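The school had a kindness month every March, and Siiri Toom had lived through enough of them to know how it would go. There would be a banner. There would be an assembly. Somebody's father would come in with a guitar.

"Each class writes a pledge," said Mr. Huerta, handing round the sheets. He was Crescencio Huerta to the parents and Mr. H. to anyone under twelve. "Then we hang them in the front hall, and the whole of Jirkcombe can come and read them."

"Will they?" said Siiri.

"Will who what?"

"Will the whole of Jirkcombe come and read them?"

He thought about it. There were 3000 people in Jirkcombe, and in her experience most of them did not come into the front hall unless a child had thrown up.

"Some of them will," he said.

She took the sheet home and put it on the kitchen table, where it stayed until Saturday. Her brother Drireo was supposed to be helping her. He had done kindness month two years running, and had once pledged to smile at 1000 strangers. As far as Siiri could tell he had stopped at the bus driver.
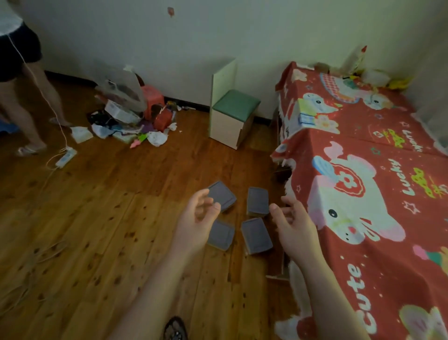

Small containers on the floor, and hands reaching down.

"Just write that you'll be nice," Drireo said.

"Nice to who?"

"Everybody."

"You weren't nice to everybody. You weren't nice to me."

"It was a school pledge. You don't count at home."

She wrote that down, word for word, and crossed it out again. Then she wrote: I will carry Mrs. Yazıcı's bag up the hill on Mondays if she wants me to. It looked small on the page. The sample pledge from last year's sixth grade had the word "community" in it four times.

Mr. Huerta read it at his desk with his glasses pushed up.

"Does she want you to?"

"I haven't asked yet. She might say no."

"And if she says no?"

"Then I'm not doing it. It's her bag."

He pinned it up with the other 30, low down by the radiator, between a rainbow and a poem about Gresden Bridge. The guitar came on Friday. On Monday Siiri waited at the bottom of the hill after school, and when Mrs. Yazıcı came around the corner she had two bags, both heavy, and she looked at Siiri for a good while before she handed over the lighter one.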